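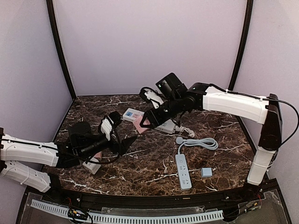

Swapping grippers, and what I got for it

7 min read

I said in February that I wouldn't buy another set of fingers until I had worn out the ones I had. I lasted until the Nevik page went up with the words "grasps anything" on it, in type large enough to read from the kitchen. So now I own a pair of Nevik fingers, a pair of Fakaletti fingers borrowed on a promise to write this up, and the stock ones that came with the arms. I've been running them against each other on power strips.

Why power strips? Mostly out of spite. Every gripper video I have ever watched uses a foam block, a plush toy or an apple. Those are easy. A foam block forgives you. A power strip is long, hard, slick on the sides and has a cord on it, and the cord has opinions about where the strip is going. If you grab the middle and lift, the cord end sags or swings. If you grab near the cord, you're holding one end of a lever. Cube adapters are a different kind of annoying, because they look like the foam block and then slide out of your fingers like soap.

The rules were simple. Two arms, me driving both of them, same table, same pile. Pick up a strip, move it to the front, set it down flat. Then the cubes. Then the coiled cords, which I added late and regretted. I did 189 attempts over a couple of weeks of evenings and wrote down a yes or a no for each. No partial credit. If it landed on its side, that's a no.

First, the stock fingers. I expected these to be the joke entry. They got 36 of 63, and the failures were boring: I came in too high, or closed on air. When they had hold of a strip, they mostly kept hold of it. They are hard to see around, which matters more than I would have guessed, but they're stiff, and stiff is worth a lot.

The Nevik fingers are soft and a bit springy, and the idea is that they wrap around whatever you've got. On a cube adapter they do, and it's pleasant to watch. On a power strip they wrap a little, then the weight of the thing pulls them open at the tips and the strip tilts until one end is dragging. I tried squeezing harder. Squeezing harder makes the fingers bow outward in the middle, so you have less contact than before and a hotter motor. I wrote to ask about this and was told that strips of this kind are "outside the recommended object range." I went back and read the page again. It still says anything.

The Fakaletti pair sits somewhere in between: rigid frame, thin rubber face. I wanted to dislike these on account of the price. They did the best of the three on strips and I can't argue with my own notebook. They did worse than stock on cords, though, because the rubber catches a loop and won't give it back. You open the fingers, the loop stays stuck, you shake the arm like you've touched something nasty, and then the whole coil has moved.

All three together came to 114 out of 189. I'd like anyone who tells me that their setup works "nearly every time" to send me their own column of yes and no.

Now the part I didn't plan on writing. I changed fingers twice and the results moved some. Then I changed the angle of the camera on one wrist and the results moved again, by what felt like just as much. I didn't log that run properly, so take it as a grumble and not a finding. But when the gripper is down over the pile, its own frame covers up the thing you're trying to pick. You end up closing on a memory of where the edge was. I had been blaming the fingers for what was at least partly me guessing.

The tabletop doesn't help. It's a dark marbled pattern with pale veins going every which way, and I picked it because I liked it, back when I thought of this as a table. White strips show up fine against it. I'd still think twice before choosing a surface with that much going on if you plan to hand the job to software later. I have walls up on the sides and the back in a flat pale lavender, and those have been no trouble at all, so naturally they were the cheapest part.

A word about controllers, as I promised a comparison and then ran out of patience. I had a Mertens board and an Umberg board to try. The Mertens is the one I kept. The Umberg may well be better. Its setup program wanted an account, then wanted to update itself, then lost the account. I gave it one evening and that was all it was getting. Somebody with a calmer temperament can test it.

Cables, while I'm complaining. Every arm I've used has a cable that runs along the outside and makes a big loop at the joint, and every seller photographs it from the side where you can't see the loop. Zip ties are fine. Leave more slack at the elbow than you think, and less at the wrist, or the wrist loop will find the one thing on the table it can hook.

So would I buy the Neviks again? No. If your work is small light blocks, maybe, and I'd ask for the return terms in writing first. The Fakalettis go back at the end of the month and I'll miss them on strips and not on anything else. The stock fingers are going back on, and I've ordered some thin rubber sheet to glue to them. I suspect that gets me most of the way for the price of lunch. I've been wrong about glue before, so I'll post the yeses and noes either way.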